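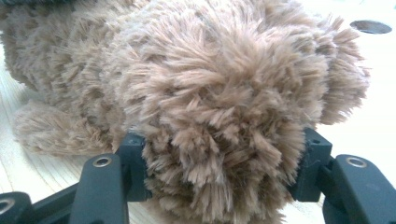

Shop Robotics, Unit 4: Building and Tuning a Hand-Held Gripper

Galerero Shared Workshop, evening course, spring handout

What you need from Unit 3: finished linkage arms, both fingers, the cable kit, your notebook. If your arms still bind when you move them by hand, fix that before you start this unit. Sanding the pivot faces usually does it.

4.1 Where we are

By now each pair has a set of printed parts and a bag of hardware. This unit covers final assembly, a first check of the jaw motion, and practice on soft objects. We stay with hand-held use for the whole unit. The motorized version is Unit 6, and the Foltine arm stays switched off until then.

4.2 Assembly order

Follow the order on the Potgieter drawing sheet. Students who start with the contact blocks end up taking them off again, so leave those for last.

Press the threaded inserts into the arms first. Heat the insert, not the plastic, and stop when it is flush. An insert that sits high will rub on the next link and the jaw will open unevenly.

Fit the arms to the body and check both sides for free travel before you tighten anything. Then fit the fingers. Then the blocks, one screw each, snug but no more. The plastic strips easily and we have a limited supply of spare blocks in the Brako drawer.

Route the cable last. Leave enough slack to turn your wrist all the way over. Tape it to your sleeve if it catches.

4.3 Checking the jaw

Close the jaw on nothing. The two blocks should meet along their full height. If they touch at the tip first, the arms are different lengths or one insert has gone in crooked. Reprint or redo the insert. Do not file the block to make up for it.

Open and close 200 times with no load, then look at every screw. Write down which ones moved. Those get thread locker (blue, not red).

A well-built jaw should reach 2,000 cycles before you see play at the pivots. Last term's best one got there with no play at all, and the worst had to be rebuilt at 1,000. The difference was in how straight the inserts were.

4.4 Soft objects

Hard objects hide mistakes. A wood block stays in a bad jaw because it has flat sides and does not change shape. Plush does change shape. The fur bunches between the blocks, the stuffing moves, and you can be holding a lot of fur and very little bear. For this reason the soft tests count for more of the unit grade than the block tests.

Things to try, in this order:

Pick up by a paw. Hold for a slow count of five. Put down.

Pick up by the head, same count.

Two grippers, one in each hand. Turn the toy from its back to its side without letting it slide on the table.

Two grippers, pass from left to right and back.

Work slowly. Squeeze until the stuffing pushes back, then stop. More force does not help after that point and it bends the fingers.

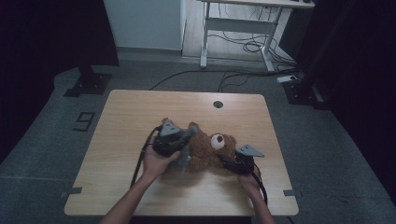 Fig. 4.1. Soft-object practice with two grippers. The bear is on its side, with one gripper at the body and the other near the head.

When you work with two grippers, keep your forearms low and let the wrists do the turning. Check where both cables run before each attempt. If the handles bump into each other, move your grips farther apart on the toy.

4.5 What to record

For each attempt write the object, where you gripped it, and held or dropped. If dropped, write whether it slipped out or twisted out. Slipping is usually the block surface. Twisting is usually the grip point, too far from the heavy part.

Do not leave out the bad runs. We need them in Unit 5 when we choose a pad material.

4.6 Before you leave

Loose hardware goes back in the Brako drawer, sorted. Coil cables in large loops and hang them up. Put your pair's label on the gripper body, not on a finger, where it gets in the way.

Homework

1. Finish the no-load cycles if you ran out of time.
2. Sketch your jaw fully open and fully closed and mark the distance between the blocks in each.
3. Bring one soft object from home that you do not mind getting squeezed.

Reading for Unit 5: the Potgieter sheet on pads and friction, both sides.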